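Home Products Arms & Carts Laundry Support Contact

Guvar Stolley 30 Mobile Arm Cart, Laundry Package

Stolley 30. One arm, one cart, one two-finger hand with soft pads. Sold for back-of-house laundry, small inns, care homes, and to the people who keep writing to ask if it'll do the bedroom floor at home. Short answer to that last one: parts of it. Long answer is most of this page.

Price $1,803 for the hand and laundry software if you already own a Stolley cart. Cart and arm quoted separately, depends on reach and battery. Lead time is on the order form, currently longer than we'd like.

What it does today

Picks single items of cloth off a flat, plain surface and drops them in an open bin. Towels, pillowcases, T-shirts, kitchen cloths. Works best when nothing touches anything else. Carries a bin with two stiff handles from one marked spot to another. Loads a front-load washer if the door is already open and the drum sits at the standard height. Doesn't close the door. We're working on the door.

Fitted sheets, no. Quilts, no, too heavy for the wrist and the hand loses its grip on thick seams. Socks, yes, slowly, one at a time.

What it does not do

Sort a bed. This is the thing people assume comes first and it comes pretty much last. A real bed on laundry morning has clothes on it, bedding on it, and the two are mixed, and some of it is staying. A person looks once and knows the quilt stays and the shirt goes. The Stolley 30 sees cloth on cloth. Dark on dark is worse, two black tops overlapping come up as one item and it'll try to lift both. Patterned sheets are hard too, it goes for the print sometimes. Pinches a leaf, comes up empty, trys again.

Same job done by hand, for comparison:

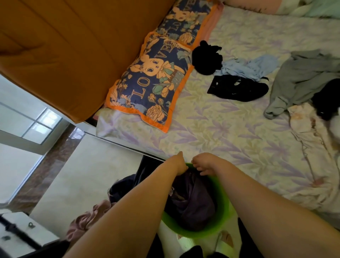 Laundry pickup by hand. Clothes still on the sheet, basket held by the rim on both sides.

Count up what's being asked there. Printed sheet. Black pieces near other pieces, one with cut-outs in it (cut-outs confuse the edge finder, known issue). Gray garment lying over part of a black one. More cloth on the floor next to the basket. And a soft-colored pile at the far end of the bed that might be wash or might be bedding, and the software has no opinion. You have to tell it.

Then the basket. Two hands on a plastic rim, easy for you, but the Stolley has one arm and needs a handle it can hook. A thin rim it will grip and then tip. Don't use it with rim-only baskets. We sell a bin that works, Odness bin, see parts list. Most stiff-handled bins are OK.

How we'd use it at home right now

You clear the bed yourself. Put the wash on the floor in a loose spread or on a bare table, plain color, no overlaps if you can stand it. Move slippers and cables. The cart will roll over a flat cable but not a thick one, and it stops dead on a loose rug. Then send it. It fills the bin and takes it to the machine. You do the door.

Is that saving you time? On one basket, no. A person is faster, every time we've tried it. Makes more sense where there are bins and bins of the same towel, or where bending and carrying is the problem and not the minutes. Several of our orders are for that second reason and we think its a good one.

Specs

Hand: two-finger, soft pads, replaceable
Power: Stolley cart battery or wall pack (sold separate)
Cloth types preloaded: 30
Part no. for laundry hand: 659
Bin: any with stiff handles, Odness bin recommended
Floor: tile, vinyl, sealed wood, short flat carpet
Stairs: no
Room light: even. Strong window light from one side washes out the camera, pull a curtain

In the box

Hand, pads plus one spare set, mounting ring, short cable, four floor markers, printed setup sheet. Bin not included. Cart not included. Please read that again before ordering, returns desk is tired.

Software

Cloth on patterned background update planned for February. Should help with printed sheets, won't fix dark on dark. Door closing is further out, no date. Arnardóttir cloth set (wool, heavy knits) is an add-on, works, but slow on anything with long sleeves. Sleeves trail and catch on the bin edge.

Updates are free for the life of the hand. Cart has to be on wifi during the update, then it can go offline again.

Ordering

Use part no. 659 and tell us which cart you have, the label is under the battery lid. Not sure if your room will work? Send us the floor type, the bin and what you want picked up and we'll tell you yes or no before you pay. Quite often it's no.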